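Table linens: fitting, laying and keeping a printed cloth

Girish Nigam, Household Notes, April

The Grindville hall has replaced its plain table covers with printed cloths, and the Mundville rooms will follow when the second order is delivered. Several readers have asked for the working method used at Grindville, mainly because they want to apply it at home. The notes below cover sizing, shrinkage, laying, the use of an undercover, stain treatment and storage. They apply to woven cotton and to cotton blends. Vinyl and coated cloths behave differently and are left out.

Measuring

Measure the tabletop and not the old cloth. An old cloth has usually shrunk along its length and relaxed across its width, and copying its dimensions repeats the fault. Take the length and the width at both ends and in the middle. Older tables are often out of square, and the largest reading is the one to use.

The overhang, or drop, is added to each side, so it enters the calculation twice. The Grindville tables are 100 cm long. With a finished cloth of 129 cm, the drop at each end comes to 14.5 cm. That is short by dining standards and was chosen on purpose: these are work and display tables, people sit close to them, and a long drop gets caught by knees and chair arms. For a dining table a drop of 20 to 30 cm is usual. On a table where small children sit, keep to the short end of that range.

Hem allowance is separate from drop. A double-turned hem of 2 cm takes 4 cm from each edge. On a printed fabric, add enough to center the pattern as well. A scattered print of leaves or berries is forgiving and can be cut almost anywhere. A stripe or a large medallion has to be centered, and the waste can be considerable.

Shrinkage

Wash the fabric before cutting, at the hottest temperature it will ever see in use. Shivam Gautam ran test pieces for the first order from the Dirkau fabric, marking a square in the middle of each piece with laundry pen and measuring it again after washing and tumble drying. The length came in noticeably and the width hardly moved. After the third wash there was no further change he could measure with a steel rule. He now washes every length twice before it goes to the cutting table, and a third time if the fabric feels stiff from finishing agents.

If the cloth is bought ready made, look for the word preshrunk on the label and treat it with caution. Line dry the first time and compare with the original dimensions before using a machine dryer.

The undercover

A second layer beneath the cloth does three jobs. It stops the top cloth from sliding, it softens the noise of objects being set down, and it slows a spill on its way to the table surface. Felt-backed material is the normal choice. A heavier plain cloth will do most of the same work and is easier to wash.

Color matters when the top cloth is pale. A dark undercover can show through a thin weave and make the ground color look gray in daylight. Hold the two together against a window before buying. If the darker layer is going to be seen at the edges, pick a shade already present in the print, and the strip that shows will look intended. The undercover should be cut to the tabletop with a small drop. If it is longer than the top cloth on one side only, the table looks badly set even when everything else is straight.

Laying

Iron the cloth face down with the fabric slightly damp, then fold it once lengthwise with the printed side in. Carry it to the table over one arm. Place the fold along the centerline, open the upper half away from you, and check the drop at both ends before touching anything else. Corrections are made by lifting the cloth at two corners and letting it settle. Pulling from one edge stretches the bias and gives a ripple that ironing will not remove.

Smooth from the center outward with the flat of the hand. Heavy items go on last. A vase should stand well in from the edge, and a glass one needs a dry base, as a ring of moisture under the foot can lift dye from a printed cotton in an afternoon. Artificial flowers avoid the water but collect dust, which drops onto the cloth and works into the weave. Take the arrangement outside and brush it with a soft paintbrush before it goes back on the table.

Tables that carry mixed goods

A table used for sorting or for holding odds and ends wears its cloth in particular places. Product boxes have sharp lower corners and should be lifted clear instead of pushed along. Cardboard sheds fine fibers that cling to cotton; a dry rubber glove rubbed in one direction collects them. Snack bags leave oil, sometimes on the outside, and the mark appears only after a day or so. Rubber and soft plastic toys should not be left on a printed cloth for weeks at a time. Some contain plasticizers that migrate into the dye and leave a faint shadow in the shape of the toy.

Glue tools need a separate mat. Hot-melt adhesive bonds well to cotton and drips from the nozzle while the tool is standing. A silicone mat or a ceramic tile is suitable. If a drip does reach the cloth, leave it to harden fully, put the area in the freezer for an hour, and crack the glue off from the back of the fabric. The remainder comes away with an iron and plain brown paper, with the paper changed at each pass.

Stains

Grease: cover with cornstarch, leave for 33 minutes (this is Shivam's figure, and he will not have it rounded), brush off, then apply undiluted dish soap and rinse warm.

Fruit juice: rinse from the back with cold water, then soak in 500 ml of water with a tablespoon of white vinegar. Test the vinegar on a hem first if the print includes orange or red.

Candle wax: same method as for hot-melt glue.

Tea and coffee: cold rinse, then a normal wash with an oxygen-based powder. Chlorine bleach will strip the print before it shifts the stain.

Storage

Roll cloths on a cardboard tube with the print facing in and a layer of acid-free tissue. Folded cloths fade and crack along the creases, and pale grounds show it first. Where folding cannot be avoided, refold along different lines every few months. Do not starch a cloth before storing it. Label the end of each roll with the table it was cut for and the date of its last wash.

The Rajput workroom has offered to hem cloths for members who have measured and prewashed their own fabric. Bring it ironed, with the cutting lines marked in chalk. Hems are done by machine with a mitered corner; hand-rolled hems are not available at present.

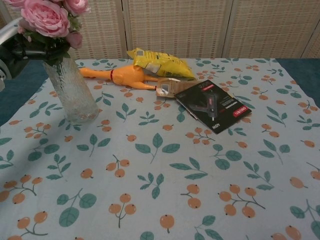 What size cloth should I buy for a table that is 100 cm long if I want a drop of 20 cm at each end?

Buy a finished length of 140 cm, and add the hem and shrinkage allowances on top of that if you are cutting from the roll. Work out the width the same way from the widest reading.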